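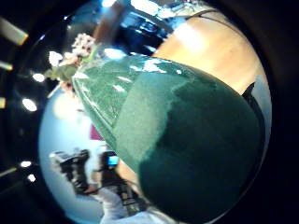

Section 4. Setting Up the Olo Table Runner and Garland Frame

4.1 Before you begin

The Olo frame is supplied by Imum for use on dining tables, sideboards and buffet counters. It holds a fabric runner flat along the center of the table and supports a light garland above it. Read this section in full before opening the hardware bag. Instructions for the chair-back clips and the window rail are given in Sections 5 and 6.

The frame must be used indoors only. The table must be level and at least 80 inches long if all rail segments are to be fitted. For shorter tables, see 4.5.

Check that the following parts are present:

Rail segments, 4
End posts with weighted feet, 2
Crossbar, in two halves
Felt pads, one sheet
Runner clips, one bag
Garland ties, 40
Hex key

If any part is missing, do not substitute hardware from another kit. Contact the Drotville service desk and quote the code printed inside the lid of the carton.

4.2 Assembling the base rail

1. Clear the table and wipe it with a dry cloth.

2. Peel the felt pads from the sheet and press one onto each marked circle on the underside of every rail segment. Pads cannot be moved once pressed down.

3. Lay the rail segments end to end along the center of the table with the groove facing up.

4. Push the segments together until each joint clicks. A joint that has not closed fully will show a red line on the side of the rail.

5. Slide one end post into each end of the rail. Tighten the set screw with the hex key by hand.

Caution: Do not drag the assembled rail across the table. Lift it with one person at each end. Grit trapped under the pads can scratch varnish and painted finishes.

4.3 Fitting the runner

1. Iron the runner on the reverse side at a low setting and allow it to cool.

2. Fold the runner in half lengthwise and mark the center with a pin.

3. Match the pin to the notch in the middle of the rail, then open the runner out flat.

4. Press the runner clips into the groove through the fabric, starting at the center and working toward each end. Remove the pin.

5. Smooth the overhang at both ends. It should fall evenly and must not reach the floor.

Note: Runners in the Hauksdóttir weave are thicker than the standard cotton runners and require the wide clips, which are packed with the fabric. The standard clips will appear to hold but will work loose when the garland is added.

Runners made at home may be used if the fabric is no wider than the rail guide printed on the carton. Hems should be pressed flat. Beaded or sequined fabric is not suitable for use with the clips.

4.4 Raising the crossbar and garland

1. Join the two halves of the crossbar and turn the collar until it stops.

2. Seat the crossbar in the forks at the top of the end posts. The smooth side of the bar faces up.

3. Lay the garland along the bar without tying it, and adjust the length so that both ends hang evenly.

4. Secure the garland with the ties supplied, leaving the ends of each tie pointing down. Trim any excess with scissors.

5. Step back from the table and check that the bar is straight. If it bows at the center, remove part of the garland.

Caution: The crossbar is rated for a load of 300 grams per segment of rail. Glass ornaments, fruit and potted plants must not be hung from it.

Warning: Do not place lit candles on the runner or beneath the crossbar. This applies to candles in jars and lanterns as well. Battery candles may be used.

4.5 Shorter tables

The frame may be assembled with two or three rail segments. Remove segments from the middle of the rail, keeping the two that carry the end posts. Shorten the crossbar by sliding one half inside the other to the matching line, then turn the collar as in 4.4. Store unused segments in the carton with the pads facing up.

4.6 Taking down and storage

1. Cut the garland ties and lift the garland away.

2. Remove the crossbar before loosening the end posts.

3. Release the runner clips with the flat end of the hex key. Do not pull the fabric.

4. Separate the rail segments by pressing the tab beneath each joint.

Wash the runner according to its own label. The rail and posts may be wiped with a damp cloth and must be fully dry before they are packed. Replacement ties and felt pads are listed in Section 9.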